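Subject: Re: [ragab-picnic] plastic bowls, keep or toss?
Date: 9 Jun 2019

> I still have that tub of plastic bowls and cups from the Ellora
> picnic. Does anyone want them or should they go to the thrift
> store? Also, do the cups go inside the bowls or do we need a
> second box?

Keep them, please!! I bought a set of 26 pieces from Ristier a couple of years ago and the kids still fight over the purple bowl (there's only one, of course). They've been through the dishwasher about 600 times and they look fine to me.

As for packing, I start with the big red bowl, put a blue one in that, then a cup upside down in the middle. I always sort everything out on a cloth first so I can see which sizes I've got. 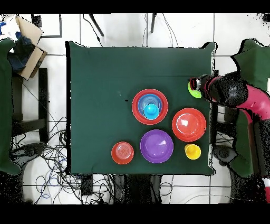 The wide shallow ones are the pain. They don't nest with anything, so mine go flat on the bottom of the box with a dish towel over them. I've had 2 crack in the garage in December, so maybe keep yours indoors over the winter?

If you really want them gone I can pick them up after the Fodamham meetup. I'll be there until 6:30 or so. Do you still have the lids, by the way? Mine disappeared ages ago and I'd happily take just those.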